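Hand-held gripper demonstration

Hand-held gripper demonstration is a method of teaching a robot a task in which a person performs the work with a gripper held in the hand.
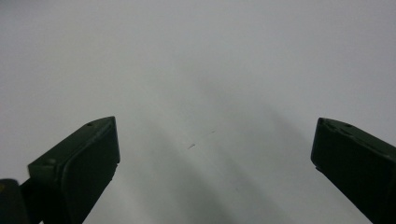 The method belongs to the wider field of learning from demonstration, along with kinesthetic teaching, where the operator pushes the arm itself through the motion, and teleoperation, where the arm is driven from a distance. The hand-held tool needs no arm during recording. A camera fixed to the tool keeps both fingertips in view, and the path of the tool and the width of the opening are stored with each image.

The Folero tool, designed by Marcela Charvát and Dušan Havlíček at the Brabec workshop in Vindville, has two fingers. Its first published set held 416 demonstrations of 3 tasks, recorded by 2 operators. Charvát discarded 37 of them for lost tracking, mostly over blank work surfaces with few features to follow.

Recordings usually begin and end with the fingers open. Motions faster than the target arm can reproduce are slowed or removed before training.

See also: Teleoperation; Kinesthetic teaching; Imitation learning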